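Toltis 厨房双臂操作仿真数据集：数据说明与采集规范

维护：Nkrumah Zakaria
规范审核：Ornella Donati
最近修订：1月15日

概述

Toltis 收录双臂机器人在仿真厨房台面上的操作片段，供模仿学习和策略评测使用。全部画面由渲染生成，不含真机录像。本文件说明目录结构、采集规则和复核办法。提交新片段前请先读完“采集规则”一节，不合规的片段会被退回。

目录结构

episodes/ 每个片段一个子目录，内含图像序列、关节状态和夹爪指令
scenes/ 场景文件与材质
meta/ 任务文本、操作员编号、复核记录
tools/ 格式检查脚本

Birnitz 场景包单独发布，路径写在 meta/scenes.txt 里。旧版 Benedetti 场景的坐标原点与现行约定不同，5月以后不再接收用它采集的片段。

采集规则

1. 单个片段不超过45秒，超时的拆成两段，各写各的任务文本。
2. 每个任务至少提交18个片段，物体初始位置须重新随机。
3. 任务文本只写目标，不写动作细节。“把黄色物体放进木托盘”可以，“右臂先下降再张开”不可以。
4. 左右臂的关节状态都要记录，不参与操作的一侧也不能省略。
5. 夹爪闭合指令与实际开度分两个字段保存，不得互相代替。
6. 碰撞、滑落、抓空一律保留，在 meta/ 中标为失败，不要删除后重录。
7. 图像保持原始宽高比，上下黑边不裁切，也不拉伸填满。

画面与遮挡

托盘类任务中，前臂常会挡住一部分托盘底面。只要夹持物仍可辨认，就不算遮挡失效。标注时只标看得见的部分，被手臂或黑边挡住的轮廓不要补画。空闲手进入画面时按“未持物”标注，台面上与任务无关的锅具标为背景物体。

右夹爪夹着黄色楔形物体，位于木托盘上方；左手未持物，单柄锅具归入背景：

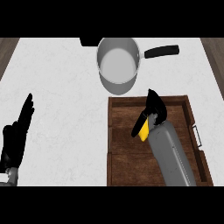 复核流程

1. 运行 tools/ 下的检查脚本，确认字段齐全、时间戳单调递增。
2. 由非采集者抽看约9个片段，核对任务文本与画面。
3. 有3个以上片段不一致时，整批退回。
4. 复核人在 meta/ 中签名，签名后不再改动原始文件，更正写入单独的补丁文件。

已知限制

金属表面的高光与真实相机有差别，不建议只用本数据训练锅具检测。接触力取自物理引擎，未与实物校准。

引用与联系

使用本数据请注明 Toltis 及所用版本号。问题请提交到 Wurko 的项目页面，并附上片段编号和脚本输出。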